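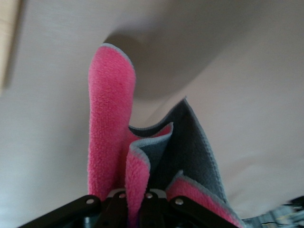
# stokano-table: please read before you train on it

Hi! If you downloaded Stokano before July 2020, you have the version with the bad gripper data in it. Go get the new one, or at least filter yours with the list in `withdrawn.csv`. The rest of this README explains what broke, which episodes it touched and what I changed on the rig afterwards. I've kept it in the order I'd tell it to a friend over lunch, so the boring fields (license, format) are at the bottom.

## The short version

The gripper controller on the right arm sometimes kept squeezing after it had been told to open. The log said "open." The fingers stayed shut. The arm then carried on with its next move, still holding the cloth, and pulled until something gave (usually the cloth slipped out, once a cable connector came loose).

I recorded 281 episodes. After going through all of them I kept 206. In 4 of the ones I pulled, the arm hit its force limit and stopped hard. The others I pulled are quieter and a lot more annoying, with the logged gripper state and the real one out of step for part of the episode.

## What the work looks like

Two arms, one table, and a bunch of kitchen-ish stuff to pick up and move: a pink bin, a cutting board with lemon slices and a plastic fork and knife on it, a white tray, chopsticks, a folded cloth. The cloth is the troublemaker in this story. 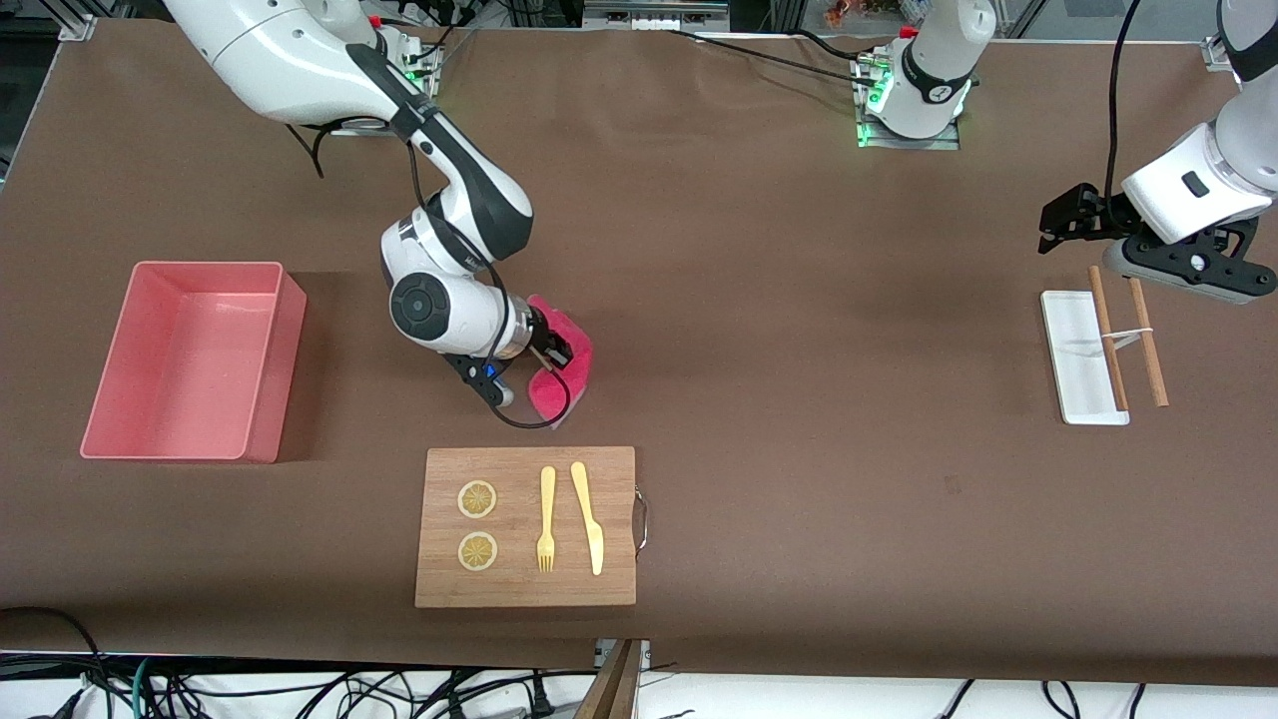

*Reading time: 4 minutes*

Both arms can be working at once, so the left gripper may be over the chopsticks while the right one is pressed down on the cloth. That matters for the fault. When the right arm dragged something it should have let go of, the left arm had no idea, and the planner was still assuming that side of the table was clear.

I teleoperate with Tarnero, which sends open and close commands to a small controller called Fuvero sitting between it and each gripper. Clotilde Marty wrote most of our Fuvero setup here at Fleury, and she's the one who finally found the bug. I had spent days blaming the cloth!

## What went wrong

Fuvero has a "soft object" mode. It closes until the motor current rises past a threshold, then holds that current. With something firm this works great. With a thick, folded cloth, the current climbs slowly as the layers squash down, and sometimes it crossed the threshold a moment *after* the open command had already come in. Fuvero then treated the crossing as a brand new grasp and went back to holding. The open command was marked done, so it never got sent again.

I saw the first one in May and wrote "cloth snagged" in my notes. That was lazy of me. I wrote it a few more times after that, and those notes are still in the metadata, spelling mistakes included, in case you want to see how a real fault hides in plain sight.

What I should've caught sooner:

- the `gripper_cmd` and `gripper_pos` columns disagreeing for longer than the fingers need to travel
- motor current that stays up after an open
- wrist force ramping during what's supposed to be an empty-handed move

`check_release.py` looks for all of these. It's short and not pretty, but it flags every episode I pulled by hand, plus a few false alarms that I checked and left in.

## The safety part

No one was hurt. Still, I'd gotten into a bad habit, and I want it written down: when the cloth hung on, I would reach over and tug it free with the arms still powered. With a controller that could decide at any moment to grab again, that was a dumb thing to do – I had my fingers right next to the gripper.

The rules at this table now:

1. If a gripper doesn't open, hit the stop. Don't wait to see if it sorts itself out.
2. Both arms get stopped, including the one that's behaving.
3. Hands stay off the table until the power to the grippers is off.
4. Write down what you saw, and leave the guess about the cause for later.

On the software side, an open command now cancels soft object mode completely, and Tarnero won't start the next move until the measured finger position agrees. It makes every release feel a little slower. I can live with that.

## Known leftovers

- Current readings on the left gripper are noisier than on the right. I don't know why yet.
- Cloth episodes are underrepresented now, as you'd expect after a cleanup like this one. Don't read success rates off them.
- The withdrawn episodes are in a separate folder, `faulty/`. Please use them if you work on fault detection – just keep them out of your policy training.

## Fields

| Field | Value |
|---|---|
| Episodes, clean set | 206 |
| Control | teleoperated, two arms |
| Views | fixed and wrist |
| Withdrawn list | `withdrawn.csv` |
| License | see `LICENSE` |

Found another bad release that I missed? Open an issue with the episode ID and the timestamp, and I'll pull it and rerun the check.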